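# Cleaning out an old desktop computer

Every summer, when the windows have been open for weeks and the road outside has been at its dustiest, I take the side off the family computer and give it a proper clean. It's a Dell, and not a young one, and it had started to sound like a hairdryer whenever anybody opened more than a couple of things at once. I had half a mind to replace it, but my neighbour Tolera Habte mends these for half the street and told me to go and look at the fluff first. Well, there was enough in there to stuff a cushion!

So, shut the machine down properly, switch off at the wall and pull out every lead, the power lead included. Then press the power button once and hold it in for 15 seconds or so, which lets go of any charge still sitting about inside. Carry the whole thing somewhere you don't mind making a mess (I use the bench by the back door, with an old sheet over it) and have a cup of tea while it cools, if it's been running.

You'll want:

- a soft paintbrush, one that has never met paint, 2 inches wide or thereabouts
- a can of compressed air
- a dry lint-free cloth
- a saucer for any screws -- a proper one with a lip, as I've spent many a happy evening on my knees with a torch

Touch a bare bit of the metal case before you put your hands in, and again every so often as you go. Brush gently and always towards you, and do the fins last, with short puffs of air along the length of them. If there's a fan, hold the blades still with a finger while you puff. Please don't be tempted by the vacuum cleaner, however handy it looks standing there in the hall.

The power supply is the one part I never open, unplugged or not. Dust the outside, puff a little air through the vents and leave it at that.
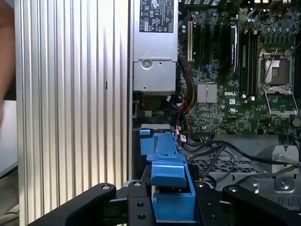 *Page last changed: 3rd August*

Coloured plastic inside a case is generally a hint from the makers that you're meant to take hold of it. The bright blue latch on this Dell is a good example, a nice chunky thing between the ribbed panel and the cables, and easy to find among all that silver. Go gently with any latch, look to see which way it wants to travel, and stop if it feels stiff -- old plastic snaps, and a replacement can take up to 12 days to turn up in the post.

Check the thin wires before you close up, too, as they have a way of wandering into the path of the side panel. Then put everything back as you found it, plug in the leads and switch on. I do mine again in October, once the heating has come on and the cat has moved back indoors.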